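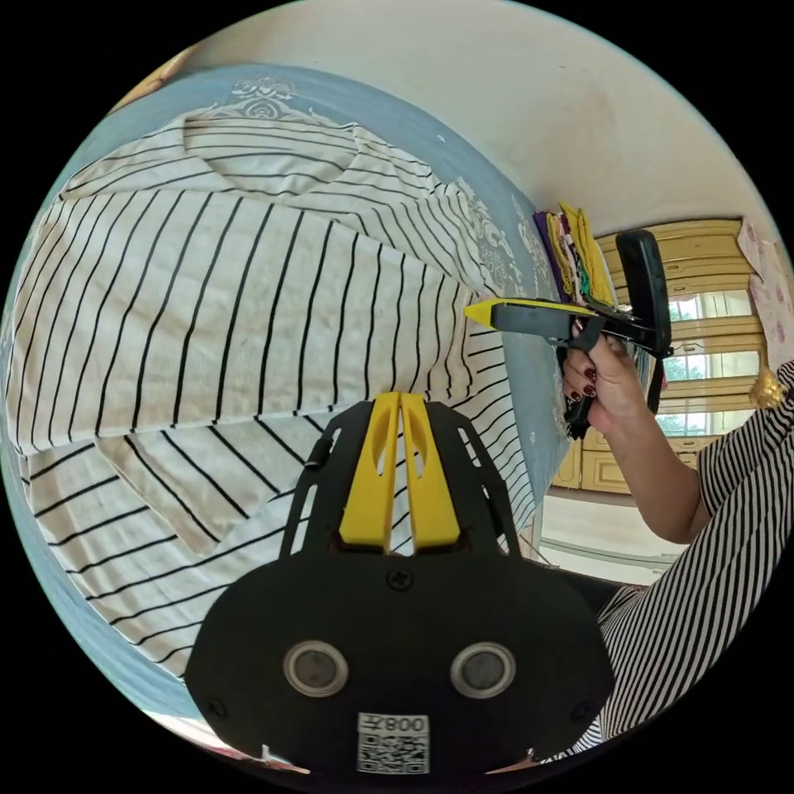
What I learned at the Prekness town meeting

I've lived in Prekness long enough to have opinions about the bus, but until this October I had never gone to a meeting to share them. My neighbor Assunta Leone talked me into it (she promised me pie afterward, and she did deliver!), so there we were at the high school at seven in the evening, squeezed into seats made for people much younger than us.

The question was whether the county should keep paying for Route 3, the one that runs out to Drestamthorpe and back. The county says it carries 337 riders a week and needs 400 to keep its money. I ride it to see my sister, so I'm hardly neutral, but that seems like such a small gap to shut a whole route over.

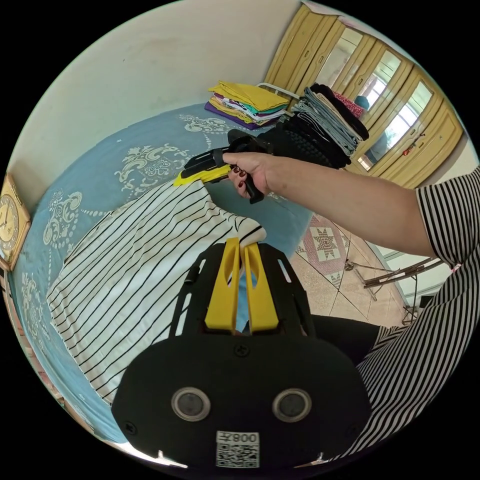

Each of us got two minutes at the microphone, and mine went by in a blur. I had a nice page written out and then lost my place, so I ended up talking about my sister's knee and how she can't drive until it heals. A few people clapped, bless them. Samah Belhaj was much better. She takes the early bus to her job at the clinic, and she told the council plainly that without it she'd be walking 90 minutes each way. You could hear the room go quiet.

They put off the vote until next month. I was a little let down, but Assunta thinks a delay is good for us and that more letters would help, so I've started mine and gotten as far as "Dear Council Members." If you ride the 3, please write one too, even a short one.

Comments

Wendy Lambert: I was in the back row and your sister's knee was my favorite part. Letter is in the mail!

Killian Arnaud: Do they count kids who ride free? My two are on it every school day.

Kanako Chiba: What kind of pie?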